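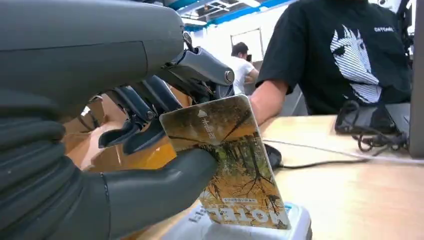

3 min read

4.2 Card handling with the wrist view

The card task was added to the Tetum build in April, after the block and peg tasks had stopped separating one grip setting from another. A stiff printed card is thin, slightly flexible and easy to push over, and an error of a few millimeters at the fingertips shows up at once as a tilt at the far edge. It is also cheap to replace, which matters in a shared workshop with no parts budget.

The arm is the Hanix kit described in Section 3, bolted to a bench at the Haverford workshop. The hand uses two contact regions on the card: a long lower finger that bears on the face near the bottom corner, and an upper linkage that closes on the corner above it. The two are driven separately. Early versions closed them together, and the card turned about whichever contact arrived first. In the current controller the lower finger closes first and holds position, and the upper linkage follows under a current limit until the motor stalls.

Figure 3 shows the resulting grip from the wrist. The card is upright with a slight tilt to the right, and its lower edge is at the white plastic holder. This tilt is typical of our grips. We did not try to remove it in software, as the slot tolerates a small angle and the correction moves tended to bend the card.

Figure 3. Wrist view of the two-contact card grip, with the white holder at the bottom and the bench beyond the card.

Each run consists of a grasp, a lift, a transfer and a placement in the holder. We recorded 400 runs with the same card stock and divided them over the grip settings listed in Table 2. A run was stopped if the placement was not complete within 60 seconds. Severino Marín wrote the logging script and checked the labels against the recorded video; labels that could not be settled from the wrist view alone were marked as unresolved and left out of the totals.

Of the stopped runs, 32 share one cause. The card reached the slot with its lower edge resting on the rim, and the downward move then bowed the card until the upper contact slipped. The wrist view is poorly suited to catching this. At placement the card fills much of the view and hides part of whatever is behind it, and the near end of the lower finger is too close to the lens to be sharp. We tried moving the camera outward on a longer Plernov bracket, but the bracket flexed when the wrist turned and the calibration did not hold between runs. The original mount was put back.

The bench was not cleared or screened for these runs. It is a working surface, and people sit at it and walk behind it during a session. In Figure 3 a computer mouse, cables and part of a laptop share the tabletop with the card, and two people are in view. The printed card adds a further difficulty: its autumn woodland photograph and large lettering contain strong edges that an edge detector readily takes for the border of the card. We therefore fit the border from the rounded corners inward – a slower method, though still well within the control period – and ignore edges that do not meet a visible corner.

Changes to the slot geometry are treated separately in Section 4.3.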